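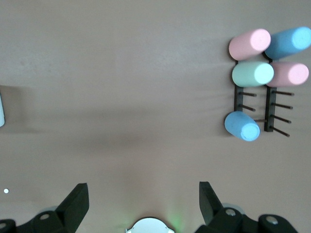
Student Projects | Robotics and Automation

The Department of Automation at Nel Technical College is pleased to share a progress report on Orkon, the two-arm robotics project carried out by our second-year students. Updates follow in this thread.

Orkon is a one-term course project. Students work in teams of 6 and program a pair of robot arms to complete a set of tabletop tasks. The project counts toward the final grade in Applied Automation and takes the place of the written paper.

The course is led by Zinhle Du Plessis, Senior Lecturer. Laboratory sessions are supervised by Vusumuzi Mofokeng, who also maintains the task handbook and the booking calendar.

There are two tasks this term. In the first, the arms handle pastel cylinders and a peg rack. In the second, a circuit board must be moved between a bin and a marked position on the mat. Teams may attempt them in either order.

The cylinder task appears simple on paper. A cylinder lying on its side can roll when a finger touches it off center, and the pegs leave little room for a gripper that comes in at the wrong angle. Teams are advised to work out the approach before they work on speed.

For each attempt, the supervisor sets out the cylinders in an arrangement the team has not seen. Positions written into a program ahead of time are therefore of limited use. Students must read the layout from the camera views and plan from there.

Colors matter in scoring. The handbook lists the order in which pink, blue, and green are to be handled, and a cylinder taken out of order earns no points even if it is placed well. Several teams lost marks on this rule in June.

From the handbook, section 2: "A cylinder is considered placed when it is resting on the pegs and both fingers have been withdrawn. A cylinder that is still touched by a finger at the end of the attempt is considered held."

Each attempt is limited to 300 seconds. The clock starts when the supervisor says so and stops when the team captain calls the attempt complete. Time left over is not converted into points.

The circuit board task was added this year at the request of students who hope to work in electronics assembly. A board is flat, has parts that must not be pressed, and sits low inside a bin with walls on every side.

Teams have taken different views of it. Some bring the gripper straight down and hold the board by its edges. Others tilt the wrist first. The course does not favor one method, provided the team can explain its choice in the log.

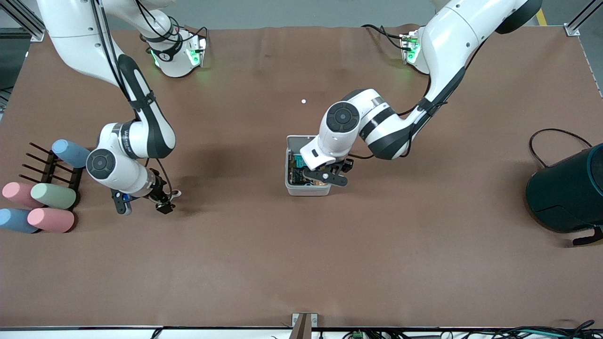

Orkon workstation: the left gripper reaching into the white bin that holds the circuit board, and the right gripper lowered near the peg rack.

Both arms may be in motion together. Teams are asked to define a shared zone on the mat and to allow only one arm to enter it at any time. The shared zone must be drawn in the log and signed by the supervisor before the first powered run.

Most stops this term came from that shared zone. In the majority of cases, one program was waiting for a signal that the other program had sent before it was ready to listen. The teams concerned rewrote the exchange so that each arm confirms what it has received.

Ms. Du Plessis on the purpose of the project: "We want students to leave with the habit of testing a small change, writing down the result, and only then making the next change. The score is secondary to the log."

A note on the logs. Every run is to be recorded, including runs that were stopped early. Entries should give the program version, the starting layout, the result, and the name of the student at the emergency stop. Entries made from memory on the following day will not be accepted.

The log is worth more than any single task. Students who fell short on the rack have received good overall marks on the strength of careful records, and this will remain the policy.

Prornero, one of this term's teams, chose to write its own viewer for the wrist camera. The viewer draws a line along each cylinder so that the operator can compare it with the direction of the fingers. The team has made the code available to the rest of the class on the course drive.

Mr. Mofokeng has asked that teams using the Prornero viewer check its settings at the start of every session. The settings file is shared, and a change saved by one team is loaded by the next.

Workstation rules remain in force. Long hair is to be tied back, sleeves are to be kept clear of the arms, and no student may reach over the mat while the arms are powered. Drinks stay in the corridor.

Please do not move the mat. Its position is used in calibration, and a small shift will affect every team that follows. If the mat has been moved by accident, inform the supervisor and do not try to correct it.

Selected teams will represent the college at the Mokar Student Robotics Meet. Selection is based on the log, the final attempt on each task, and a short interview. The list will be posted outside the laboratory and sent to students by email.

The Mokar tasks are close to ours but are not the same. Visiting teams use their own programs on equipment supplied by the host, with one practice session beforehand. Students should expect different lighting and a different table height, and should prepare their calibration steps with this in mind.

Evening laboratory hours have been extended to allow for extra practice. Each team may book up to 5 additional sessions before final attempts. Bookings are made through Mr. Mofokeng, and a session missed without notice counts as used.

Final attempts are open to staff and to students of other departments. Seating is limited. Visitors are asked to remain behind the line and to keep conversation low while an attempt is in progress.

First-year students considering Applied Automation are welcome to attend. No earlier experience with robot arms is needed for the course. A pass in Introductory Programming is required, and some familiarity with basic geometry will be of help.

We have received over 300 questions and comments through the course page this term. Replies to the most common ones have been added to the handbook, including guidance on repeat attempts, absence through illness, and the format of the shared zone drawing.

The department thanks the students for their conduct in the laboratory this term. Further notices on final attempts and on the Mokar selection will be added to this thread as they are confirmed.

Contact the Department of Automation | © Nel Technical College | Back to top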